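The towel lady of Vulau Street

2018-07-17

I'd been told to bring my own mug, so I did, and it was the first thing she commented on. "That's a good mug," she said, turning it over to look at the bottom. "You don't get a foot on a mug like that any more." Then she filled it with tea so strong I could feel my teeth.

She has run the linen hire on Vulau Street for longer than I've lived in town, and if you've stayed at a motel or had your hair cut anywhere between here and the coast, you've probably dried yourself with something of hers. She didn't want her name in this ("they all know who I am") and she didn't want to talk about the business much either. She wanted to talk about towels. I'd planned on half an hour and stayed until the street lights came on.

She started at 16, folding for her aunt. Back then there was a copper out the back and a mangle she still speaks of with real hatred. "It had my sleeve more than once. My aunt just said, well, roll your sleeves up then."

When her aunt retired she bought the business, along with 400 bath towels, most of them peach. I asked what she did with them all. "Rented them out, love! For years. There's a caravan park I won't name that had peach until it shut."

These days she keeps 1,000 in circulation, counting hand towels, and she has strong feelings about every kind. White is for people who own a lot of bleach. Navy is fine until someone washes it with a pale sheet. Her favourite colour, and she went quite soft when she got onto it, is grey.

"Not a flat grey, that looks like a wet footpath. I like it with a bit of light and dark through it, all speckled. It's kind to everybody. Hair dye, fake tan, the dog, whatever you've been up to."

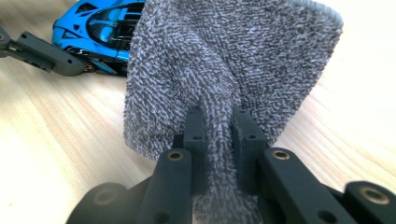 Grey terry with a fleck through it, her pick for any bathroom.

I confessed that my own towels had gone hard as boards and that I'd been pouring in more softener to fix them. She put her tea down. I honestly thought I was going to be asked to leave.

"Softener's your trouble," she said. "It coats the loops. Feels lovely in your hand and then you get out of the shower and it just pushes the water round your back." Her advice was to skip it altogether, use half the soap I think I need, and put a cup of plain white vinegar in the rinse every now and then. And shake them - properly, a good crack, before they go on the line. She got up and demonstrated with a tea towel and nearly took out the light fitting.

The line matters too, apparently. She hangs by the short end with a bit of a fold over, two pegs, never three. I asked why never three and she looked at me like I'd asked why you don't wear a hat in the bath.

We did get onto the business in the end, mostly because the phone kept ringing. The big change was when the Mohammadi guesthouse opened up on the hill and wanted everything thicker. "They'd been overseas and come back with ideas. Great heavy things, you could've slept under them. I said lovely, but I'm charging you for the drying." The guesthouse is still her best customer and they've met somewhere in the middle on thickness.

Then there was the year she nearly packed it in. Mido, the chain laundry, had moved into the industrial estate and was picking up motels one after another. She lost 46 rooms in one go when a place out on the highway switched. "I sat at this table and thought, well, that's it, I'll get a cat." A few months later the same motel rang and asked if she'd have them back. Did she ever find out why? "Never asked. I said yes and put the kettle on."

I wondered what happens to a towel when it's finished. Nothing is ever finished, it seems. A bath towel that's going at the edges gets cut down and hemmed into hand towels, then floor cloths, then rags for the mechanic across the road. The really worn ones go to the animal shelter, and last September she dropped off so many bags that they asked her, very politely, to leave it until the new year.

She did let me see the cupboard before I left (it's a room, really, but she calls it the cupboard). The peach ones are gone except for a single hand towel, which she keeps on the top shelf and won't hire to anybody. It was her aunt's favourite colour.

I went home by way of the supermarket and bought a bottle of vinegar. My first load is on the line as I type this, short end over, two pegs each, and my neighbour wants to know what all the cracking was about.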